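Diario de la mudanza, semana 2
7 de mayo de 2018

Lunes. Me he levantado a las seis y media con la espalda cargada de ayer. El piso nuevo de la calle Ernen tiene buena luz por la mañana, pero el calentador tarda mucho y he acabado duchándome con agua templada. Desayuno de pie, café y lo que quedaba del pan del sábado.

A las nueve ha llamado la empresa de transportes, Rautiainen, para decir que el resto de las cajas no llega hasta el jueves. En el contrato ponía hoy. Me han ofrecido descontar 127 euros de la factura y he dicho que sí, porque no tenía ganas de discutir. La factura entera son 1.775, así que tampoco es para celebrarlo. Lo que falta son los libros, las ollas grandes y la lámpara del comedor. Sin los libros se puede vivir hasta el jueves. Las ollas las echo más de menos, llevo tres noches cenando tortilla.

Después he bajado a la oficina de Plavard a cambiar la titularidad de la luz. Número 244 en el papelito y la pantalla muy atrás. He leído medio periódico viejo que había en una silla. Al final faltaba una fotocopia del contrato de alquiler y he tenido que salir a buscar una copistería. Queda hecho, en teoría. La carta llega en quince días.

Por la tarde, ropa. Toda la que vino en bolsas la semana pasada seguía sin clasificar en el dormitorio y ya no se podía abrir bien el armario.

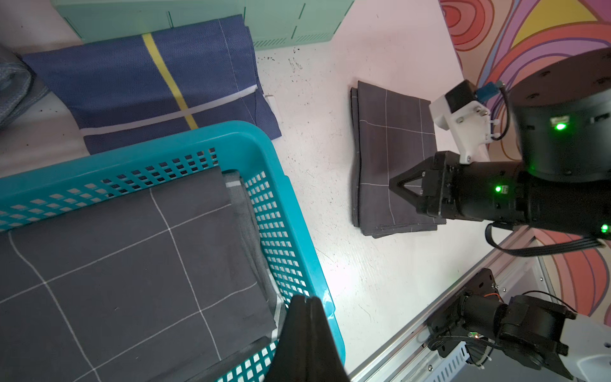
Marta Olivares
Traductora. Escribe este diario desde 2011.

He separado lo de invierno y lo he subido al altillo. Hasta noviembre no creo que haga falta. Me ha sorprendido cuánta ropa he traído que no me pongo nunca: dos abrigos que me quedan estrechos, un chándal del instituto, jerséis con bolitas. He llenado una bolsa para dar y la he dejado en la entrada, para no arrepentirme.

A las siete he salido a andar un rato por el barrio. Hay una panadería en la esquina que cierra los lunes, una ferretería y un bar pequeño, el Skola, donde ponen bocadillos hasta las once. He pedido uno de lomo y una caña. La mesa cojeaba. He mirado el móvil sin leer nada en concreto y me he vuelto antes de que se hiciera de noche.

Del piso viejo me acuerdo sobre todo por los ruidos. Allí se oía el ascensor desde la cama y aquí se oye el patio, alguien que friega los platos tarde y una radio. Anoche dormí mal, aunque mejor que la primera noche.

Pendiente para mañana: llamar al fontanero por lo del calentador, comprar bombillas y una cortina de ducha, mandar las veinte páginas que debo desde el viernes. He puesto el despertador a las siete.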